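How to Set Up a Green Fabric Backdrop on a Tabletop

By Precious Yap
Posted June 17, 2023

I love a good tabletop backdrop. Two pieces of green cloth, a table, a wall behind it, and suddenly a messy corner of the house is a place where you can shoot small things all afternoon! I use mine for stop-motion clips, for cutting little objects out of their background, and for the kind of plain product pictures you need when you're selling bits and pieces online. It takes under an hour to put up once you have the cloth, and most of that hour is ironing.

What you need

A table with a straight back edge
One piece of green cloth for the top, with plenty to spare at the front and sides
One piece of green cloth to hang behind
A curtain rod or a length of dowel, longer than the table is wide
Spring clamps, at least four
Double-sided tape
An iron or a steamer
A lamp you can move
One small test object (more on that further down)

My rod came from a Jirnness curtain kit and the clamps are the orange Trundov ones, but whatever is in the garage will do. I spent far more on cloth than on hardware, and I'd do the same again.

Choosing the cloth

You can do the whole thing with one long sweep of fabric, and lots of people do. I like two pieces. You can wash the tabletop one on its own (it gets grubby fast), and you can pull it tight without dragging the backdrop down with it.

Try to buy both pieces from the same bolt. Greens vary wildly – one will lean mint, the next will lean blue, and under a lamp the gap between them gets wider. 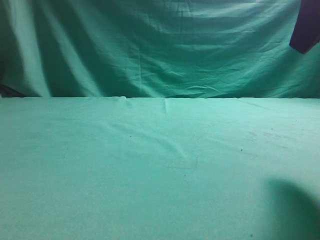 If you're stuck with two greens, all is not lost. Most editing software lets you sample a second color and key that out too. Do the darker one first, then the lighter one, and check the join between them last. It's an extra few minutes per clip and perfectly doable.

Go for something matte. Shiny polyester throws little white glints back at you and they are a pain to get rid of. I had a lovely soft cotton called Dalisay from the remnant bin for years, and when that wore through I moved on to a thin felt.

Ironing (don't skip it!)

Iron the tabletop piece flat and roll it onto a cardboard tube straight away. Folding it will put the creases right back in. The hanging piece can be steamed in place, which is much easier on your arms. Start at the top and work down, tugging gently at the hem as you go. If it still sags in the middle, your rod is bending, so add a hook at the center.

Putting it up

1. Fix the rod to the wall or to two stands, 3 feet above the table.

2. Clip the hanging cloth along the rod, beginning with the corners and then filling in the middle.

3. Lay the top cloth over the table and clamp it underneath at the front.

4. Run double-sided tape along the back edge and press the cloth down onto it, smoothing from the center outward.

5. Push the table back until it just pins the bottom of the hanging cloth. Too hard and you'll get a row of puckers along the join.

Checking the surface up close

Get your eyes right down near the cloth before you shoot anything. Lint, pet hair and loose threads all show up beautifully once you zoom in, so go over it with a lint roller, then with your palm.
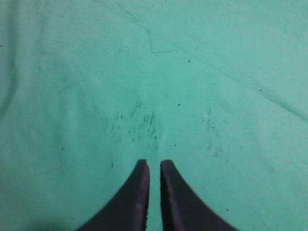
Small waves in the top cloth bother me much less than creases do. A crease has a hard dark line in it, and a keyer hates that. Gentle, low undulations like the ones in the close view above are fine to leave alone, and so is a bit of weave, as long as the color stays fairly even. Look at the lower left corner, though, where the green goes deeper in a soft shadow. A patch like that I would lighten with a piece of white card propped just out of shot, or by shifting the lamp a little.

Lighting and the ball test

My favorite part! Before the real object goes down, I test with something small, round and white. A ball tells you everything about your light in one go. Put it near the back edge and look at which side is bright, how deep the gray is on the other side, and what sort of shadow lands on the cloth.
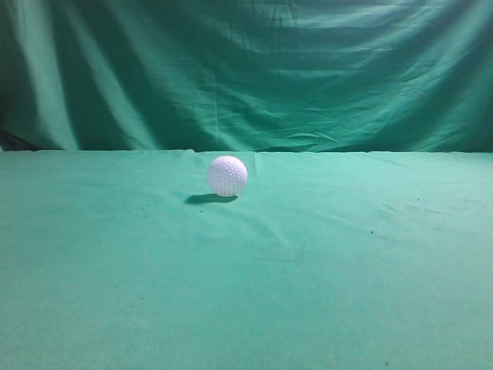 For a softer shadow, hang a sheet of baking parchment in front of the lamp (well clear of a hot bulb, please) or bounce the light off the ceiling. For keying, bring the object forward too, at least a hand's width from the hanging cloth. You'll have more room to work and less green creeping onto its edges.

Camera settings I start with

ISO 200, white balance set by hand, autofocus off. Take one shot of the bare cloth before you begin and keep it. It's so handy later for cleaning up odd spots.

When you're done, unclamp the top, roll it back onto its tube and slide the whole thing under the bed. The hanging piece can stay up if your household will put up with it. Mine has been up since May.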